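Frequently Asked Questions
Salehi Heating and Water, Brivdale

We collected the questions which customers ask us most often by phone and at the counter. If your question is not in the list, please write to us or come to the shop.

What areas do you serve?

We serve all of Brivdale and the villages on the road to Jisgate. For addresses past Jisgate we take boiler replacements but not small repairs, because the driving time makes a small repair too expensive for the customer. If you are not sure on which side your address is, give us the street name and we will check it.

How often should my boiler be serviced?

Once a year is enough for most homes. The best time is between May and August. In October everybody remembers the boiler at the same time, and then the waiting can be 15 working days or longer. Boilers which use oil need their yearly service without exception, also when they seem to run well.

What is included in the yearly service?

The technician cleans the burner, measures the flue gas, checks the pressure in the expansion tank and tests the safety valve. He also looks at the visible pipes near the boiler. You receive a paper with the measured values. Please keep this paper, as the next technician will compare the numbers.

Small parts such as seals are included in the price. A new pump or a new valve is not included, and we always ask you before we install one.
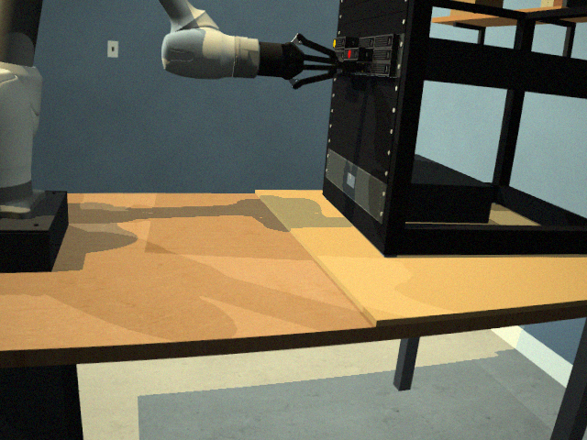

My radiators are warm at the bottom and cold at the top. Is it a fault?

Usually it is only air. Turn off the circulation pump, wait a little, and open the bleed screw with a radiator key while you hold a cloth under it. Close it when water comes without bubbles. After this, look at the pressure gauge and add water if the needle is under the green area. We sell the keys at the counter.

If the same radiator is full of air again after two weeks, please call us. Then air is getting into the system from somewhere and it should be found.

The pressure falls all the time. Can I just keep adding water?

For a few days, yes. For a whole winter, no. Fresh water brings oxygen into the pipes and the steel parts start to rust from inside. One customer in Jisgate added water every morning from November to March and later had to change three radiators. The leak itself was a small one, under the bathroom floor.

What does a visit cost?

A normal visit inside Brivdale is 81 dollars and this includes the first half hour of work. The full yearly service has a fixed price, which you get when you book, as it depends on the type of boiler. Flushing a complete heating system starts at 860 dollars for a house with up to eight radiators.

You can pay by card to the technician or by invoice. We do not take cash at the door.

Do you repair boilers which you did not install?

Yes, most brands. For boilers older than 19 years we will first ask you for a photo of the type plate, so we can see if parts are still sold. The type plate is often behind the front cover, at the bottom.

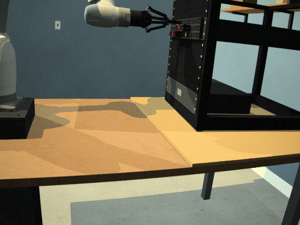

Photo: Forard image library

Can I choose which technician comes?

You can ask for it, and we will try. Many customers ask for Teemu Kemppainen, who has been with us the longest, so for him the waiting is normally longer. In an emergency we send the person who is nearest.

What counts as an emergency?

Water which you cannot stop, no heating when it is freezing outside, or a smell of gas. If you smell gas, do not call us first. Leave the house, do not touch the light switches, and call the gas company from outside.

Do I have to be at home during the visit?

An adult must be there to open the door and to show us the boiler and the main valve. You can go out in between if you leave a phone number. Please clear one meter of free space in front of the boiler before we arrive.

How do I cancel or move an appointment?

Call before 4 p.m. on the working day before the visit and there is no charge. Later than this, we charge half of the visit price.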